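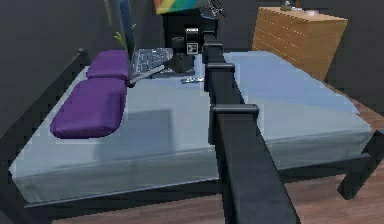 How do you choose a hand for a robot?

Your hand can pick up a grape, turn a page and pull a blanket straight. You use the same hand for all three jobs. Most robots can't do that yet. A robot's hand is called a gripper, and a gripper that is good at one job can be poor at the next one. So people who build robots spend a lot of time trying out different grippers and comparing them.

Trying things out in a pretend room

Many tests start inside a computer. The computer holds a make-believe room, a bit like a room in a video game. It can have a bed, pillows, a laptop, a dresser and a floor made of boards. It also has a robot arm that moves the way a real arm would. This is called a simulation.

A simulation follows rules about how things behave. If the arm lets go of a pillow, the pillow falls. If the arm bumps the bed frame, it stops. The rules are close to the ones in the real world, but they are not perfect. Soft things are the hardest to get right. A sheet can bend and fold in so many ways that the computer has to do a huge amount of math to keep up.

A pretend room is useful for testing. You can put everything back in the same place with one click. If the arm knocks a laptop to the floor, no one has to buy a new one.

Two grippers, one pillow

The robot workshop at Gulside wanted to compare two grippers. They named them Gandon and Koech.

Gandon has two flat fingers that close like a pair of tongs. Koech has three fingers with soft pads, and they curl in from the sides.

The job was to pick up a pillow, lift it and set it down at the other end of the bed. Each gripper got 39 tries. The pillow started in a slightly different spot each time, but both grippers were given the same list of spots. That made the test fair. If Gandon had been given easy spots and Koech had been given hard ones, the scores would not tell you much.

Gandon moved the pillow 25 times. Koech moved it 37 times.

So is Koech the better gripper? For pillows, it did better in this test. Then the workshop tried a second job, which was picking up a thin, flat object lying on the bed. Each gripper got 10 tries. This time Gandon did well, and Koech kept pushing the object along the sheet. Its soft pads were too thick to get under the edge.

How does the arm know where its hand is?

An arm is made of stiff parts called links. The places where they bend or turn are called joints. Your arm works this way too - your upper arm and forearm are like links, and your elbow is a joint.

A robot can work out where its gripper is by measuring how far each joint has turned. A camera can help check the answer. Look near the gripper in the picture at the top of the page and you will find a small white square with a black-and-white pattern. A pattern like this is called a marker. A computer can spot one in a camera's view and work out how far away it is and which way it is tilted.

Cameras have problems of their own. If the arm gets between the camera and the marker, the camera can't see it. Shadows can make things harder as well. When people compare cameras, they often test each one in bright light and in dim light.

From pretend to real

A good score in a simulation does not mean the job is finished. The next step is to try the same thing with a real arm and a real pillow. The Gulside workshop sends its grippers to a test room in Amitport, where each real test can take up to 25 minutes to set up. The results are often lower there. Real pillows are lumpy, and real sheets slide.

Try it yourself

You need a pair of kitchen tongs, two spoons, a sock, a coin and a small cushion.

Try to pick up each thing with the tongs. Then try again, holding one spoon in each hand and squeezing the object between them. Give yourself 10 tries for each thing and write down how many times you lift it.

Start every try with the object in the same place. Then change one thing - put the coin on a towel, or fold the sock in half - and do the tries again. Compare your new numbers with the old ones.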